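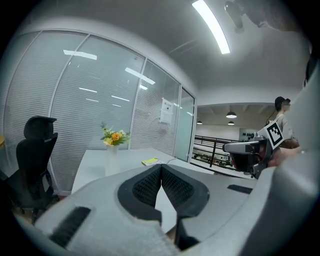

The Flowers Stay on the Table

What a bunch of artificial roses can do for a room full of blinds and office chairs

By Gwilym Parry

My mother would not have artificial flowers in the house. She had a speech about it, which came out whenever we passed the display near the registers at the garden center, and the gist was that a flower that couldn't die had no business calling itself a flower. I carried that speech around for most of my adult life without ever looking at it very hard, the way you do with the things your mother says, and it was only last October, sitting at a table in an office upstairs at Vesiseo, that I found I'd put it down somewhere and didn't much want it back.

I had come to talk about chairs. (I write about offices for a living, so I am nearly always there to talk about chairs.) But I kept looking at the flowers, which were orange roses with some pale blooms and greenery tucked in around them, in a vase, on a big plain table. It took me a good ten minutes and one furtive squeeze of a petal to be certain they weren't real. By then I had grown fond of them, and it seemed rude to change my mind.

Thitima Kongkaew bought them. She looks after the rooms there, and she was kind enough to have me back on 16th March to talk about nothing but flowers for most of an afternoon. She used to keep real ones. There was a standing order with a shop called Selvanayagam, a fresh bunch every week, and she speaks of those bunches with real affection, the sweet peas especially. What wore her down was the other end of the week, the cloudy water and the petals stuck to people's papers, and the long holiday when everybody forgot and the smell met you at the top of the stairs.

"I was spending my Monday mornings on a funeral," she told me, "and then I'd go and get another one."

So she bought two bunches of good artificial roses, one for the table and one to swap in when the first needs a bath. They do need a bath! I hadn't known this. Dust is what gives artificial flowers away, far more than the shine on the leaves, and hers get a swish in lukewarm water with a drop of dish soap, then an hour upside down on a towel by the sink. She once tried a spray called Clumix that a cousin swore by and it left the leaves tacky, so now it's dish soap and nothing else.

The color was harder to settle than I would have guessed. Offices like this one are all gray and white and black, with blinds at the glass and a black mesh chair here and there, and Thitima's first thought was to match them with something white and tasteful. She set a white bunch out for a few days and it vanished. You could look straight at it and not see it. Orange was the one she'd been warned against, and orange is what she kept, with the cream blooms to calm it down a little and plenty of green. I think she was right. The wood-grain floor helps too, being a warm medium brown, and the roses seem to pick it up.
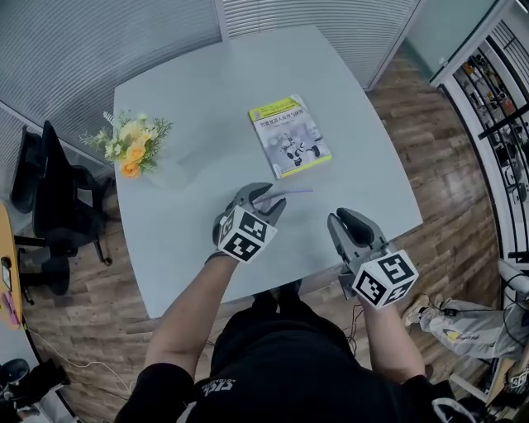 Orange roses, pale cream blooms and a book with a robot on its cover share the tabletop.

Then there is the size of the thing, which I'd urge anyone to think about before going shopping. A tabletop people work at has to leave room for elbows and books and whatever else the day brings, and a big showy arrangement will be on the floor in the corner by lunchtime. A small bouquet gets to stay. People slide it a few inches one way or the other as they need to, and it goes on being there. Thitima says she can tell what sort of day it's been by where the vase has ended up.

I asked her whether anybody minded that they weren't real, and she said one visitor had been quite stern about it, in a way that made me think of the garden center. Most people take the flowers for real until they lean in, and after that they go on liking them anyway. One of her colleagues watered them for a whole summer. She let him.

I still buy real flowers for home, daffodils at the moment, three bunches in a jug that leaks. But there's a vase on my desk at work now with two roses in it, yellow ones, and last week I gave them their first bath in the kitchen sink and hung them over the dish rack to dry.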